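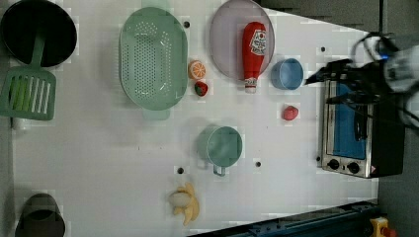 3. Collecting the demonstrations

By May we had settled on a play kitchen for our table, mostly because toy food is forgiving and we had already dropped plenty of it. We put out the green colander, the mug, the ketchup bottle, the little tomato and so on, and gave the toaster oven the right side, where the arm could reach it from above. The Wanonance group had used a bare table with blocks the year before, and we wanted something a bit more like a real counter, clutter and all.

Each demonstration was one person steering the arm through one short task, such as moving the tomato into the blue bowl. We recorded 55 that we were happy to keep. Of these, 12 involved the toaster oven, and they took us far longer than we had planned — I would warn any team after us to start with the oven while everyone is still fresh!

We threw out 9 more where the operator paused too long or changed their mind halfway. We did go back and forth on that, as the Cuadros handout we were following says hesitation can be useful to keep. In the end we saved them in a separate folder, and section 4 compares training with and without them.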